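Knit Season: Getting the Pink Cable Sweater Ready
Gallery by Agathe Gautier | 2025-10-07

I look forward to this all year. The heavy knits come out, the bed turns into a sorting table, and I get to fuss over cables again! This gallery is all about one pink sweater and the bed it gets folded on, with a few notes on storing chunky wool and wool-ish things (I am not a purist, as regular readers know).
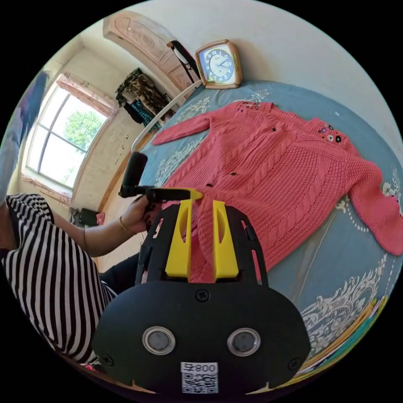
Flat on the bedspread, with the cables, the row of dark buttons and those little embroidered flowers by the neck. 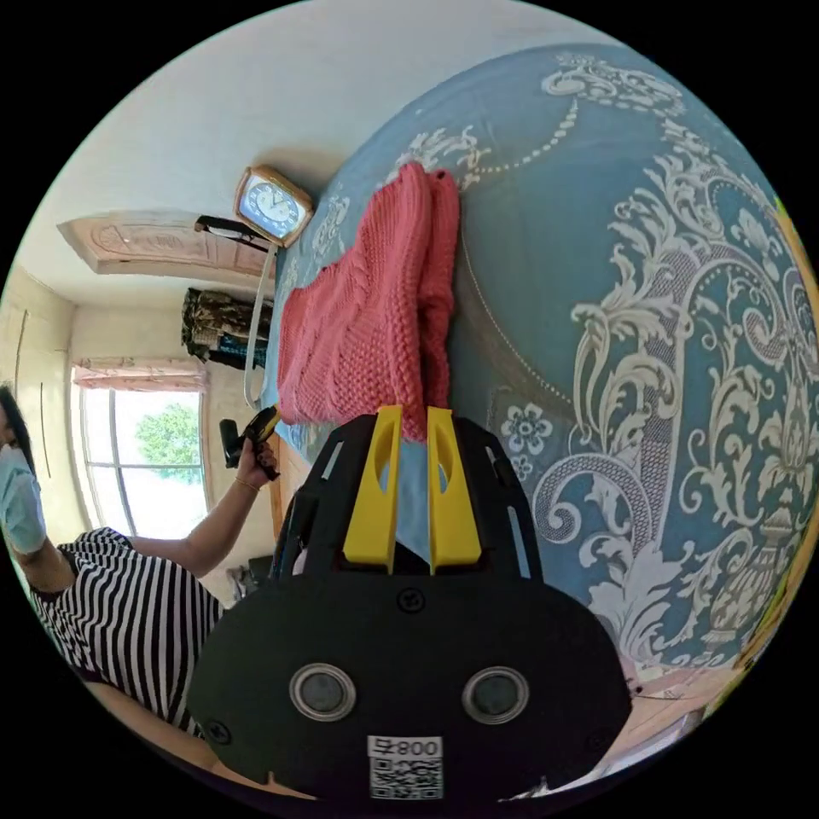

The bottom edge of the knit, against all that scrollwork.

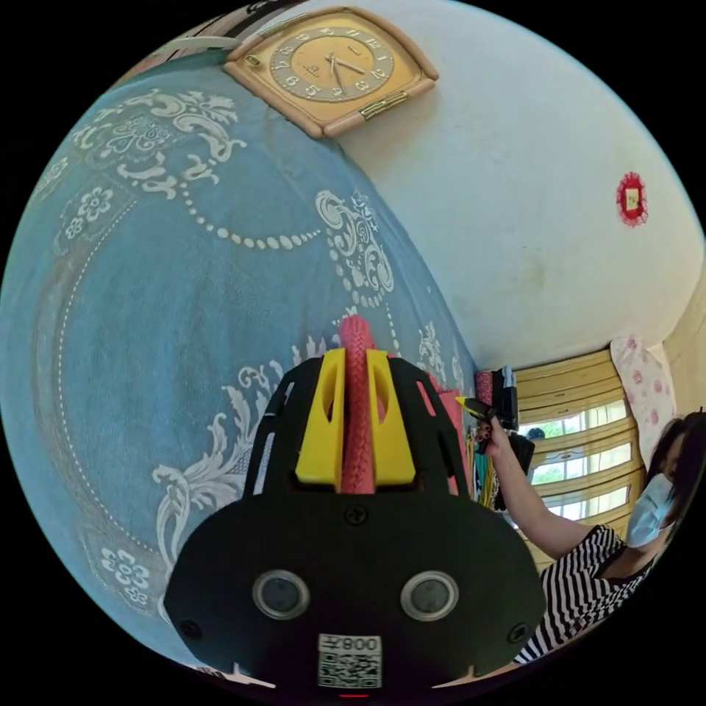 A pink braided rope, held up straight, with the clock on the wall behind.
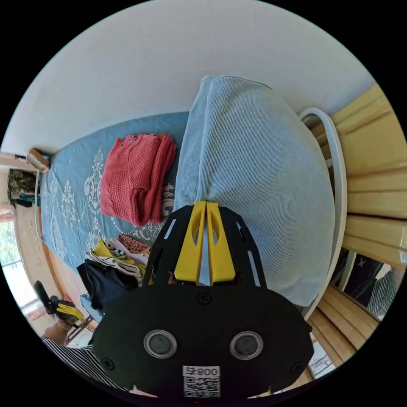 Folded, next to the light-blue ribbed pillow, with the leopard print waiting its turn.

I could talk about seed stitch for an hour. It's only knit one, purl one, shifted over by a stitch on every row, and yet it gives you that lovely pebbly surface that makes cables next to it stand right up. My friend Catriona Cruickshank taught me to look for it when buying secondhand – a maker who bothered with a seed stitch panel usually bothered with the seams too. So far she has been right nearly every time.

Folding a cable cardigan

Button it first, every button, or the front bands will wander off in different directions. Lay it face down and smooth it from the middle outward with flat hands. Sleeves go straight across the back, one over the other, and then you fold from the hem up. With a really thick one I stop at a single fold, because two makes a brick that won't fit on any shelf I own.

Don't hang it! I lost a beautiful gray Dorurness cardigan that way. It went onto a wire hanger in May and by fall the shoulders had points and the hem was down around my knees (I still wear it for raking leaves).

Embroidery wants a bit of extra care. I put a piece of plain cotton over the flowers before anything else goes on top, and an old pillowcase cut into squares does the job nicely. Wayne Beaudoin wrote in last time to say he uses coffee filters for small motifs, and I have tried it since and like it very much.

Where it all goes

Sweaters in the bottom drawer, heaviest underneath. T-shirts and anything with stripes or animal print get rolled and stood on end in the drawer above, so I can see every pattern at once. Bags stay on hooks. Pillows go back on the bed last of all, and by then I usually want to lie down on them.

For pilling I use a Halmont comb, the small one, pulled in short strokes with the knit held flat. Go lightly over cables – the raised parts catch.

Thu Lý asked whether I'd show the washing next, and yes, I will, basin and towels and all. I also have a bag of 87 odd buttons to sort through, and a few of them are too pretty to keep in a bag. If you have a cable sweater of your own that you love, send it in for the readers' page. I want to see the cuffs!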